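FOR IMMEDIATE RELEASE
3/20/18

Usetti Names First Group of Community Columnists for Ultham and Skadutstead

ULTHAM - Usetti, the independent publisher of the Ultham Ledger and the Skadutstead Post, has picked 12 local writers for its new community columnist program, and we could not be happier with the group! Their columns will run in both papers and on both websites over the next nine months, starting with the spring home edition.

The call for writers went out last October with a small notice on page two and a sign-up sheet at the front desk. We hoped for enough entries to fill a folder. We got 1391 sample columns, 674 of them from Skadutstead (a town that has never been shy about writing to its paper). They came typed, handwritten, and in one case in pencil on the back of a church supper menu. Every sample was read by at least two editors, with the names taken off first.

The subjects were all over the map, in the best way. People wrote about bus routes, bees, grandparents, school lunches, the price of a haircut, and the long fight over parking behind the Ultham library. Several wrote about moving back after years away. One sample, on learning to drive at 61, was passed around the newsroom so many times that the staple gave out.

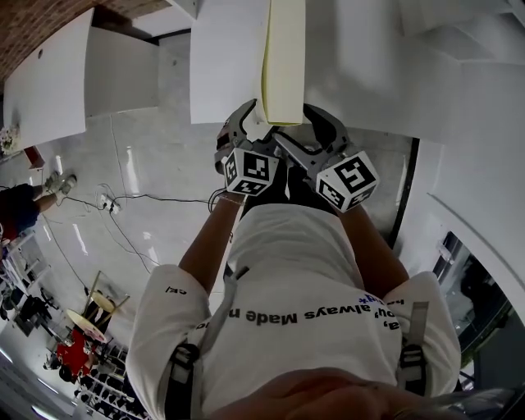

Úna McGrath said she had sent in her sample an hour before the deadline and then told her whole family she had not entered. She will be writing about night work and the people who keep a town going after dark, and she said she already has more ideas than she has columns to put them in.

Joining her in the first group are Jomar Salazar, who will cover youth sports from the parents' side of the fence, and Princess Calimlim, whose column on renting in Ultham will answer letters from readers every other week. The full list of writers, with a short sample from each, will be printed in both papers and posted online.

Each columnist will be paid for every piece at the same rate the papers pay their regular freelancers. Each will also work with one editor from start to finish, so there is always a familiar voice on the other end of the phone when a paragraph will not behave. Janelle Lagman, opinion editor at the Ledger, will lead the editing team, with Divina Navarro doing the same job at the Post.

"I read some of these samples standing up because I forgot to sit down," said Lagman. "There are people in these two towns who have been writing wonderful things for years and keeping them in a drawer. I want all of it. I want the funny ones and the angry ones and the one about the goose."

Columnists keep full rights to their work after it has run. They choose their own subjects, and the papers' usual rules on fairness and fact checking apply to every column. Writers who hold or are running for public office could not enter this time, but they remain very welcome on the letters page.
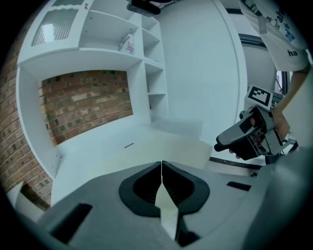
Black gripper fingers, with a white surface beyond. Photo: Usetti

The program is paid for in part by a grant from the Catacutan Fund for Local Writing, which also covers a set of free evening workshops. The first workshop, on how to start a column, will be led by Navarro in the Post's front office in Skadutstead. Later sessions will look at interviews, cutting a draft down to size, and writing about family without losing any of them. All workshops are open to anyone in either town, whether or not they entered, and high school students are warmly invited.

"Bring a page you're stuck on," said Navarro. "Bring two! We'll have coffee and plenty of red pens."

Readers can send the new columnists questions and story tips through the letters desk at either paper. Please put the writer's name at the top of the letter or in the subject line. A second call for columnists will open once the first group has finished its run, and anyone who entered in the first round may enter again with a new sample.

About Usetti
Usetti publishes the Ultham Ledger, the Skadutstead Post, and their websites. Both papers come out weekly and are written and edited in the towns they cover.

Media contact: Press desk, Usetti, Ultham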